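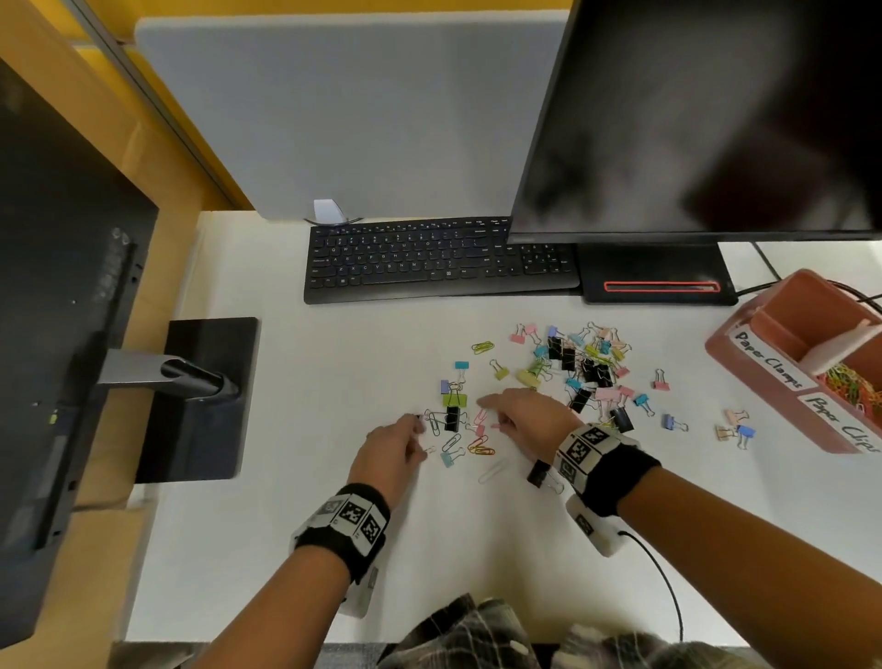
Page 3 of 7

Dusturitz forum > Collecting demonstrations > Sorting small office items, how messy should the start be?

prukeck_lena
Posted August 20, 2026

Good morning all. The picture at the top of this page is from my clip sorting task. The rule is simple: binder clips go in the part of the organiser with the label "Paper Clamps", the paper clips go in the part below. I have now 599 episodes with both hands and the marker bands on the wrists. My question is about the start position. I throw the clips on the desk and I do not arrange them. My colleague wants that I spread them first, so every clip lies alone. Who is right?

tinbox
Your colleague, I am afraid. When the binder clips hang together in one heap, the fingers hide what they are taking. I trained on heaps like this in May and the policy learned to poke at the pile and wait.

zamirley_ops
I do not agree with tinbox. If you spread them by hand you teach a desk that does not exist. Our set at Zamirley has 905 episodes, all thrown, and the grasping is fine. What helped us was to throw away the episodes where the person changes their mind in the middle.

tinbox
Fine on which clips? The small ones too?

zamirley_ops
On binder clips. With paper clips it is weaker, I admit this.

oddsocket
One thing about the hands. In your picture the left one pinches and the right one lies flat near the pink clip. Is the right hand resting there by instruction? If each person parks the idle hand in another place, the model will copy all of these places and mix them.

prukeck_lena
There is no instruction for it. I only said "use both hands as you like". Maybe this was too free. I will write a rest position in the task sheet, next to the keyboard perhaps.

oddsocket
Next to the keyboard is far for short arms. I would say the front edge of the desk.

shimada_fan
Please also look at the cable from the right band. It goes down over the desk to the front edge, and a loose paper clip can catch in it. On my Shimada rig I fixed the cable along the forearm with soft tape and had to repeat 132 episodes from before that.

prukeck_lena
Thank you, the tape I can do today. For the start position I will try half and half: one part thrown, one part spread, and a note in each episode which one it is.

tinbox
With the note I have no complaint. Keep the two parts separate in the first training, please, and post both results.

zamirley_ops
I still bet on the thrown ones.

Next page: 4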